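Piketti presenta su nueva colección de papelería para bodas, con sobres forrados y sellos de lacre

13 de febrero de 2021

El taller de papelería Piketti abre hoy los pedidos de Custus, su colección para bodas de primavera y verano, ¡y tenemos muchísimas ganas de enseñarla! Son 42 modelos entre invitaciones, tarjetas de confirmación, menús y marcasitios, todos impresos en tipografía tradicional sobre papel de algodón de 600 gramos. 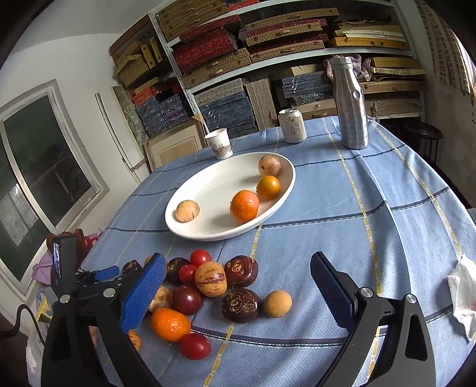

La colección lleva la firma de la ilustradora Sirkka Riihimäki, que ha pasado el invierno dibujando a plumilla los motivos botánicos de cada serie. «Quería que el sobre fuese ya parte de la fiesta, que diera pena abrirlo y a la vez no se pudiera esperar», explica Riihimäki. Sus dibujos continúan en el forro interior, que puede elegirse en seis colores, y en el sello de lacre, con las iniciales de la pareja.

También estrenamos los menús plegados en acordeón, una petición que nos llegaba a menudo de parejas con banquetes largos (y familias que guardan todo de recuerdo).

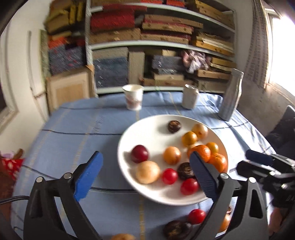
Los textos pueden encargarse en castellano, catalán, gallego o euskera, y en versión bilingüe sin recargo. Antes de imprimir enviamos siempre una prueba en papel, con una ronda de cambios incluida. Los encargos confirmados antes de que acabe febrero se entregarán en abril.

El muestrario de Custus puede solicitarse por correo a través de la web de Piketti. Incluye una invitación completa, los seis forros y una carta de tintas.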